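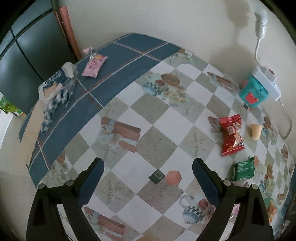
Sorting small things on a kitchen table: tips for the software side

These notes are for anyone running a gripper at home or in a shed workshop and writing their own control code. They assume the hardware already opens and closes when told to. Most came out of our Wednesday evenings at Grindislow, where the usual job is picking small blocks and wrapped snacks off a table and putting them somewhere else.

Patterned tablecloths

A plain cloth is easy and teaches the detector very little. A diagonal check with printed cups, bows and starfish is much harder, and closer to what people have at home. Expect the first version of your detector to report every printed box as a real one. Two things help.

Take a set of pictures of the bare cloth before you put anything on it, from several heights, and add them to the training folder with no labels at all. We used 30 and the false boxes mostly went.

Then check for height. A print stays flat when the camera moves sideways and a block does not. If you have no depth sensor, compare two views taken a hand's width apart.

Blocks that nearly touch

Take a green cube with a coral-pink one right beside it. To a person they are two blocks. A detector working from outlines will often return one long block, and the planner will then try to close the fingers across both.

Split by colour first and by outline second. After that, ask the planner for the free side of each block. With two in a row, the fingers should come down along the faces that are clear, so turn the wrist before descending. If neither direction has room, nudge one block away and look again. Build the nudge as a separate action with its own limit on travel, or it will end up pushing things off the table.

Shiny packets

A glossy wrapper throws highlights that move as the camera moves. Turn off automatic exposure and set it by hand once the room lights are on. Do it again if somebody changes a bulb.

Packets with crimped ends should be picked by the middle. Label the whole packet, ends included, and let the grasp code work out the centre. Libor Krajčí tried labelling only the middles for a while and had to redo the lot when the planner kept driving a fingertip into the ends of neighbouring packets.

Mark anything partly covered as partly covered. A wrapper under another wrapper should wait its turn in the list.

The gripper in its own picture

If the camera rides on the tool, the fingers are in every picture. Mask them out according to how far open they are. A single fixed mask is wrong as soon as the fingers move. Bars with slots in them let the cloth show through, so mask the whole bar, slots and all -- you lose very little.

Wide lenses

A wide lens bends the table edge into a curve. Correct for it before you work out positions, and keep the uncorrected pictures as well. Dark corners can simply be cropped.

Keep the working area away from the edge of the table. We draw the boundary in software and refuse any target outside it, which also saves arguments over whether the lamp, the power strip or its cord counts as an object.

Keeping the files

Name each run by cloth, lighting and task, in that order. Shemweta, the little labelling tool we use, sorts by name and nothing else. We have 4,000 labelled pictures now and the early ones, called things like test and test new, are no use to anyone.

Save the planner's chosen grasp along with the picture, even when it was a bad one. Kai Sperling has a script that replays the last 19 grasps after any change to the code and prints the ones that come out differently. It takes 2 minutes to run. Run it before going back to the table.

12 comments | 7 shares

Related tips
Choosing a lamp for close camera work
Prulden planner: settings worth changing
Labelling soft packets and bags
Setting a safe closing force

Filosus Workshop Pages | Contact | Copyright Filosus | Back to top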